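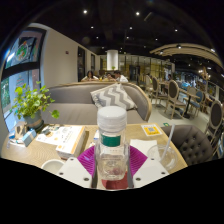
Plundel publishes code of practice for hand-held gripper recording

April 30, 2023 - Plundel has published a code of practice for recording gripper work in cafés and other shared rooms. It applies to all 3,174 sessions planned under the Fakum project.

Operators must have the venue's written consent, put up a notice at each entrance and blur faces before footage is stored. Glass may not be lifted over seating. Each session needs two trained people.

"We drafted the rules in February and tested them at three sites," said Chantal Penner, head of standards.

Contact: Apolinar Pacheco, Plundel press office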